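## The great block amnesty

So I promised back in August that I'd report on the alphabet blocks, and I know at least five of you have been waiting (Valquíria, you most of all, sorry!). We've had them out on the floor a good deal this month, and I have opinions.

Quick recap for anyone new to the Boteo newsletter. Our letter blocks came to us in a big cloth sack from Arlindo Aguiar when his youngest started school, and I've been topping them up ever since with odds and ends from the Hundedon swap table. Which means we have a wonderful mess of a set. Capitals, lowercase, a few with punctuation, every color of paint. Plain wood all over, with the letter printed on, and they make that lovely clacky sound when you tip them out on a hard floor.

And they do get tipped out! My rule used to be blocks on the rug, please, but the rug swallows the noise and the towers wobble, so everybody drifts off it within a minute. I've given up. Stone floor it is, and the piles end up wherever they end up.
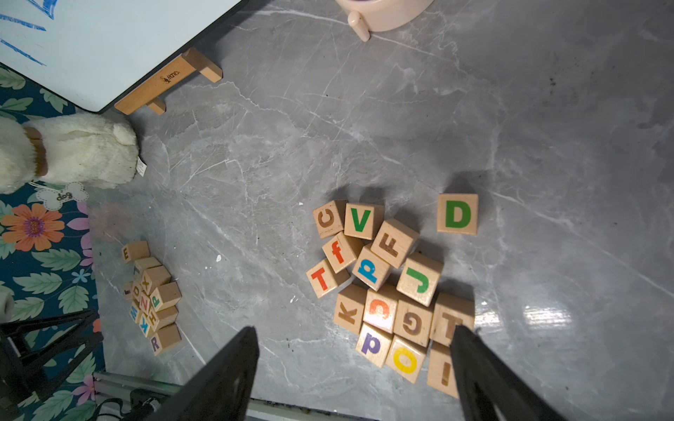 What I wanted to talk about, though, is the sorting. I spent a whole nap time trying to put together one complete alphabet, A to Z, capitals only, and I couldn't do it. I had more T's than anyone could need and not a single Q. Valquíria thinks the Q went home in a coat pocket, and if it was your coat pocket, no questions asked, just drop it in the tray by the door. We'd love the W back too.

After that I got a bit carried away and counted the lot. 217 blocks! I'd have guessed half that. They take up the bottom two drawers of the Queiroz cabinet and the top one now sticks, which may or may not be related.

A few things that have worked for us at cleanup time. Sorting by color goes much faster than sorting by letter, and even the two-year-olds can join in ("find me all the greens!"). A wide shallow bin beats a deep one, since the kids can see what's in it and don't dump the whole thing to find an F. And stop before it gets boring. If there are 13 blocks still on the floor at pickup, I'll get them later with my foot and a dustpan.

Washing: damp cloth, a drop of dish soap, dry them right away on a towel. Please don't soak them. I did that once with the old Sanberg animals and the giraffe has never stood up straight since.

Next month I'm pulling out the train tracks, so if you have any spare curved pieces, bring them along!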